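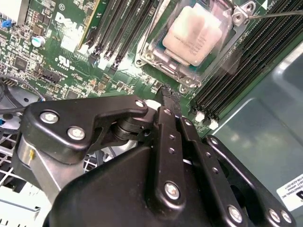

Do Old Office PCs Get a Second Life in Skutville?
Encarnación Palacios, August 22, 2025

I started this back in April thinking I'd just count what people throw out — easy, right? Well, 902 survey forms later, I know way too much about my town's closets! I sent out 1000, so I was thrilled with that.

Most folks keep an old computer because of the photos on it. My neighbors on Elby Street had three (one under a bed). 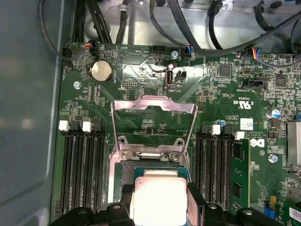 Dell motherboard in its case, processor in the open socket.

I also visited eight drop-off spots. The one in Prenmont was my favorite, and they let me stay all afternoon. My full tables are in the back.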